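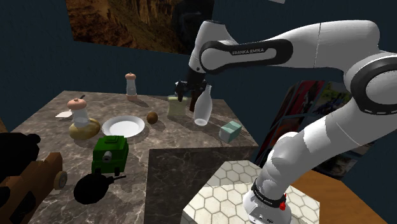

Progress report on the Pondham long-distance path, second period

Submitted by the Dukis Trail Association to the Schouten Fund for Walking and Nature

1. Summary of the period

In this period we have opened the middle part of the path, between the Pondham reservoir and the village of Dukis. The northern part was already open at the time of our first report. The southern part is still closed to the public, and in section 4 we explain the reasons for the delay.

The complete path will be walked in 8 stages. The shortest stage is suitable for families with children from the age of six. The longest one climbs 700 meters and should be walked only by people with good experience and proper shoes.

2. Work on the path

The old mule track above the reservoir was covered by bushes over a long distance. Our team cleared it by hand, as we agreed with you, and did not use machines above the tree line. The dry stone walls on both sides were repaired with stones found on the place. In two points the wall had fallen completely and we had to build it again from the foundation. This work took three weeks more than planned.

We have placed 21 new signposts. They show the walking time to the next village and to the next place with drinking water. In the application we had written that they would also show the altitude. We have left this out, as the text became too small to read. If the Fund prefers to keep the altitude, we can add a small plate under each sign, and the cost would be paid from the remaining budget for materials.

The footbridge at the Fustora gorge has a new handrail on the valley side. The handrail on the mountain side is ordered. Until it is mounted, a sign asks walkers to cross one at a time.

3. Places to sleep and agreements with owners

The hut at Fustora is open again since May. It has 14 beds, a kitchen for the guests and a toilet outside. The owners of the alp sell cheese and bread at the hut in the afternoon, until five o'clock. This was not in our plan, but we are very glad about it, and many walkers have written kind words in the guest book.

With the farmers on the middle part we have signed all the agreements for the right of way. One farmer asked us to move the path to the other side of his meadow during the time of the hay. We accepted, and the change is marked on the map and with yellow ribbons. It makes the stage 200 meters longer.

We are still looking for a place to sleep at the end of the fifth stage. The inn at the pass is closed and the family does not want to continue with it. At the moment we advise walkers to take the evening bus down to Pondham and come back with the first bus in the morning. We know that this is not comfortable.

4. Delays

The southern part crosses a slope where stones came down after the snow melted. The geologist of the district visited the slope and asked for a second measurement in autumn. We cannot open this part before we have the result. We have looked at another line, lower in the chestnut forest, which would avoid the slope completely. It would need a new agreement with three owners, and two of them have answered in a positive way.

5. Nature and information

The flower panels for the alpine stages are written and the drawings are finished. We have changed the text for the peat bog after a remark from the botanist, who found that our first version invited people to step off the boards. The printing is planned for the winter, when the price is lower.

6. Budget

The costs for walls are higher than expected and the costs for transport are lower, as the alp owners let us use their cable lift without payment. In total we remain inside the approved amount. The detailed table is in the annex, together with copies of the invoices. We ask for your permission to move the money saved on transport to the line for walls.

7. Next steps

Before the first snow we will mount the second handrail at the gorge and take down the ribbons at the meadow. During the winter we will continue the talks with the owners in the chestnut forest and print the panels. We will send you the result of the geologist as soon as it reaches us.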